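Visteck Household Recycling: Frequently Asked Questions

Which items go in the mixed container?
Glass bottles and jars, steel and aluminum cans, and plastics marked 1, 2 or 5. Cartons are accepted at the Juvley drop-off site only.

Do lids need to be removed?
Metal lids, yes. Plastic caps should be screwed back on the empty bottle. Loose caps fall through the sorting screens and are sent to landfill.

How clean must containers be?
Empty and rinsed once. Labels can stay on. A peanut butter jar that will not rinse clean should go in the trash. 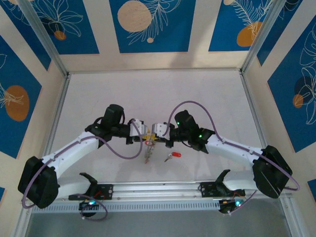
When is the mixed container collected?
Every 14 days, on the same route as cardboard. Containers must be at the curb by 7 a.m. and spaced 3 feet apart. Missed pickups can be reported through the Nikesel account page.

Can I put recyclables in a plastic bag?
No. Bagged material is pulled off the line unopened — film wraps around the screen shafts and stops the plant. Clean film is accepted at Juvley, in the cage next to gate 9.

What happens to the material after pickup?
It is sorted at the Barrientos transfer station and baled by type. PET and HDPE bales are sold separately. Mixed glass is crushed for road base.

Is there a size limit for cardboard?
Flatten boxes and cut them to 16 inches or less on the shortest side. Waxed boxes are not accepted.

My container is cracked. Who replaces it?
Nikesel replaces it at no charge. Have the serial number from the front rim ready.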